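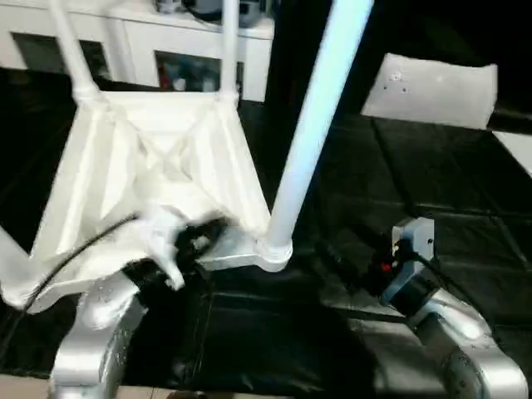 To: Prudstead Users and Administrators list
Subject: Re: Document format support in the September maintenance release

Dear list members,

Several sites have asked for clarification of the file format changes planned for the September maintenance release of Prudstead Office Server. The position of the release office is set out below, following the message to which it responds.

The release will add native import and export of OpenDocument text and spreadsheet files. Presentation files are not included. They remain scheduled for version 5, together with the revised chart component. Sites that now use the Bodin conversion plug-in for presentations should leave it installed.

The older Mindness filter will be disabled by default on new installations. On existing installations it will keep its present setting - the installer does not change it. Administrators who wish to turn it off may do so from the Formats page of the server console.

Testing was carried out against the Pluldale document collection, which contains 742 files submitted by member sites. Of these, 543 opened and saved again with no reported differences. Most of the remaining files showed small changes in table borders or footnote numbering. A list of known differences will be posted with the release notes.

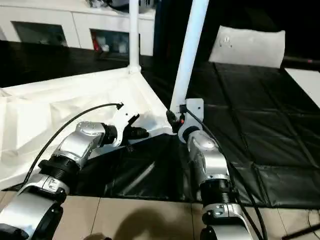
On the Prudstead users list, the Pluldale site administrator wrote:

> We have read the draft notes and have two concerns. First, our
> records department keeps templates with tracked changes, and the
> notes do not say whether the change history is kept when a file
> is saved in the new format. Second, we run version 3 on a number
> of older servers. Will those servers be able to open files
> produced by the updated ones, or must everything be upgraded at
> the same time? We would prefer not to schedule an outage for the
> whole organization.

On the first point, change history is kept for text documents, including author and time. It is not kept for spreadsheets. Users who save a spreadsheet containing tracked changes will see a warning and may cancel the operation.

On the second point, version 3 servers can open the new files in read-only mode once the compatibility update has been applied. They cannot save to the new format. Sites may therefore upgrade in stages, provided that shared folders used for editing are moved to an updated server first.

Sites that need the release candidate before general availability should write to the release office through the support portal, stating their current version and operating system. Reports of files that fail to open are welcome at the same address. Please remove confidential content before attaching them.

Release Office
Prudstead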